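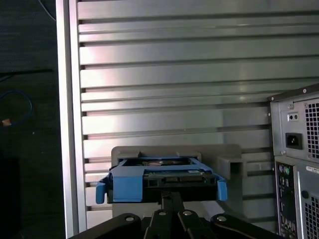 Part-time help wanted: pulling, sorting and recaddying hard drives

Hi! I run the drive bench at Akidix, which is a small shop in Ollmont that takes in old office computers and gets the usable parts back into circulation. I'm looking for a second pair of hands from November on, and I'd love it to be somebody who finds this kind of work soothing and not something to get through while watching the clock.

What the job is

Drives, mostly. They come to us inside towers, inside the blue plastic caddies that half the office machines in the county seem to have been built with, or loose in a box with a note on top. You take them out, look them over, read the label, write it in the log and put them where they go. A drive in a caddy is a nice thing to handle once you get the feel for it – you squeeze the side tabs, keep your fingers off the circuit board, and mind the connector strip, as that's the part people chip when they rush. A drive with a chipped connector goes in the scrap tub and I get grumpy for an hour.

The last big batch was 371 drives from a school district, and it took me most of a month on my own (I also answer the phone and do the shipping, so please don't judge). With two of us it should go a lot quicker, and I could finally get to the shelf of towers that still need their power supplies tested.

Other bits you'd do:

Open up towers and pull whatever is worth keeping
Match caddies to the machines they fit, which is fiddlier than it sounds, there are so many that are almost the same
Coil and bag cables by type (network with network, please, I have strong feelings)
Wipe down cases and brackets
Keep the log up to date. It's a spreadsheet called Marti, don't ask, it was named before I got here

Hours and pay

Four hours a day, 2 days a week. One of them has to be Friday, when the pickup truck comes and I need somebody at the bench while I'm out back. The other day is up to you. We start at 9 in the morning but I'm flexible if you have kids to drop off or a bus that doesn't cooperate. Pay is hourly, a bit over what the stores on the main street pay, and I'll tell you the exact number when you write so you don't have to come in to find out.

Who I'm hoping for

You don't need a certificate or a degree. If you've put a drive in a computer before, great, and if you haven't I can show you in an afternoon. What I do need is somebody with steady hands who reads the small print on a label before writing it down, and who will say so when they've mixed up two boxes. I've mixed up plenty! We fix it and move on.

You'll be on your feet or on a stool for most of the shift, and there's some lifting. A full tower isn't terrible but a crate of drives is heavier than it looks, so we use the cart. The workshop is on the ground floor with no steps, and it's on the cool side in winter, so bring a sweater.

A word about data, because people always ask. Everything gets wiped or shredded, and we don't peek. You'd sign a short form about that on your first day.

How to get in touch

Send a note through the contact form on our page on Hullo, the neighborhood board, with "drive bench" somewhere in it. Tell me a little about yourself, which day besides Friday would suit you, and one thing you've taken apart (it's fine if it never went back together). No resume needed, though I'll read it if you send one.

I'll write back to everybody, usually in the evening after we close. If it sounds like a fit you can come by for a couple of hours, paid, and try the bench before either of us decides anything. Parking is around the side, by the loading door – ring the bell twice, the first ring never seems to reach me.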